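PRESS RELEASE - for immediate use
03/12/2020

Tuncer reopens Lodport workshop, 76 second-hand desks going to home learners

Furniture repair firm Tuncer has reopened its Lodport workshop after a long closure and is giving 76 refurbished desks to families in Lodport and Wilmont. First deliveries go out this week. No charge, no forms beyond a name and address.

The desks come from offices that shut or shrank this year. Tuncer collects, sands, re-oils, swaps broken legs. Anything past saving is cut down for shelves.

"We had calls from parents with two kids sharing an ironing board," said Siamak Bahrami, workshop manager. "Meanwhile good tables were going in skips. Daft. So we hired a van."

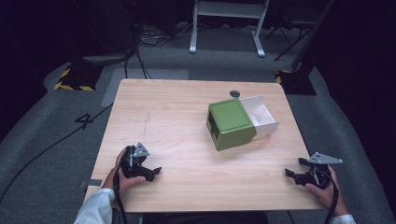 The scheme began in June with a single van load and has grown since. Local firm Soketeck has put in £2000 towards transport and paint, and Tuncer has matched it with another £2000 for timber and fixings. Eight trainees have joined the workshop on paid placements, most of them new to the trade.

Ye-rin Ji, one of the trainees, used to work in a hotel kitchen. "Sanding is slow work and I like it. You get to know wich boards will behave."

Desks are offered first to housholds with school-age children, then to adults studying or working from home. Sizes vary. Tell us the space you have, we'll match it as best we can. Delivery to ground floor or by lift only at present, sorry. Drivers will leave desks at the door and step back.
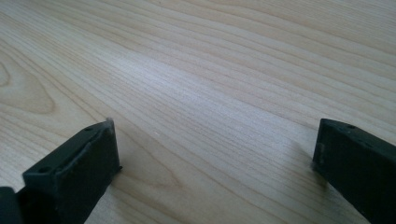

Light wood grain, close up.

Still wanted: desks, sturdy tables, office chairs with working gas lifts. No glass tops please. Collection is free within Lodport, Wilmont by arrangement.

Chiến Hồ, who runs collections, is asking firms clearing offices before the new year to ring early. "Not the day before the skip comes. A week's notice and we can take the lot."

ENDS

Notes to editors
Interviews with Siamak Bahrami or Chiến Hồ on request.
Press contact: Jong-dae Ra, Tuncer, Lodport.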